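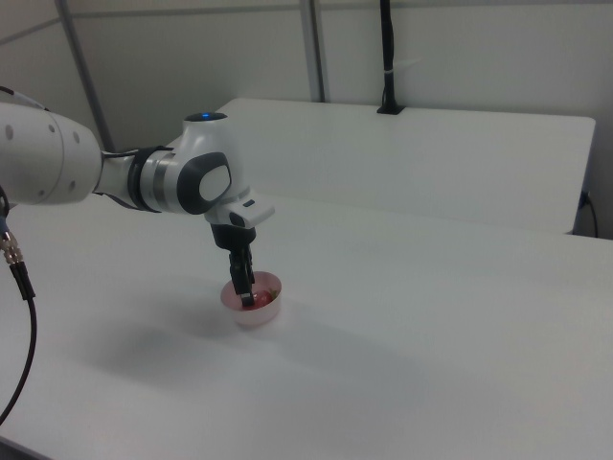
One member wrote in after the spring meeting that the seed library at Flostcombe should stop lending tomatoes altogether, as too few people bring any back. I'll start there.

Slide 2. The returns. We lent 162 packets last season. Beans and peas came back well. Tomatoes and squash didn't. Squash cross too easily in small gardens, so I'd sooner we gave those out and asked for nothing.

Slide 3. Saving tomato seed. Pick a fully ripe fruit from a healthy plant. Scoop the pulp into a jar with a little water and leave it for two or three days, stirring daily. Rinse in a sieve, then dry on a plate – kitchen paper sticks.

(Pass round the Arnaud beans here. Ask for them back.)

Slide 4. Labels. Variety, month, name of the grower. Last year 6 packets said only "red". Pencil lasts better than biro in a damp shed.

Slide 5. Storage. Cool, dark and dry. Most tomato seed keeps for 5 years if it's sealed properly. Parsnip is best bought or saved fresh each year.

Slide 6. What I'm proposing. Keep the tomatoes, two packets per household, and put the saving instructions inside each one. Returns by the end of October, any Thursday, at the side door.

Take questions. Tea is at half past eight.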